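# Handing a sorting station over to a robot cell

Applies to the block-picking cells at Eltetti, Dumport site. Revised Dec 13, 2020.

These steps are for the person who used to pick from the bin by hand and now runs the cell. Allow one full shift for the first setup. The old target for hand picking was 618 blocks a shift. It does not apply to you while you are learning the cell, and your lead should not be writing it on the board.

## Before you start

1. Clamp both bins to the bench and try to shift them by hand. If either one moves, tighten and try again.
2. Check that no cable crosses the path of the arm.
3. Set the speed to 10 percent in the Trusbridge panel.
4. Tell the people at the next bench that you are starting.

## Loading the bin

Start with a small load in two colors. Tip the blocks in and leave them as they fall. Most people coming from hand picking want to line them up first, and it is a hard habit to drop. A few blocks crossed over each other or lying close to a wall are what the cell will get on a normal day, so it should get them now. 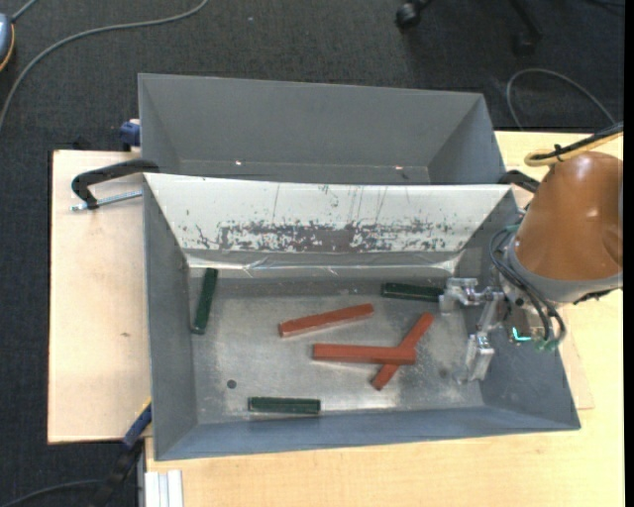 Ľubica Pešek asked for a line to be added at this point: the hard part of the first week was standing still. She had picked by hand for years and kept reaching for the stop button whenever the arm went for a block she would have left until last.

Let it try. Press stop if a person or a cable is in the way, or if the gripper is pushing against the bin. A missed pick needs no action from you — the cell tries again on its own.

## Running the first batch

1. Run 10 picks at low speed and write down each miss by color and by where the block lay.
2. Raise the speed to 50 percent and run 200 picks.
3. If the misses keep coming from one wall or corner, call Čestmír Skála before changing any settings.

## What your shift looks like now

Expect less lifting and more walking. One operator covers two cells, refills the bins and keeps the miss log. Breaks stay at the same times. Pause the cell when you leave, even if the bin is full.

Pay grade questions go to the shift office, extension 394.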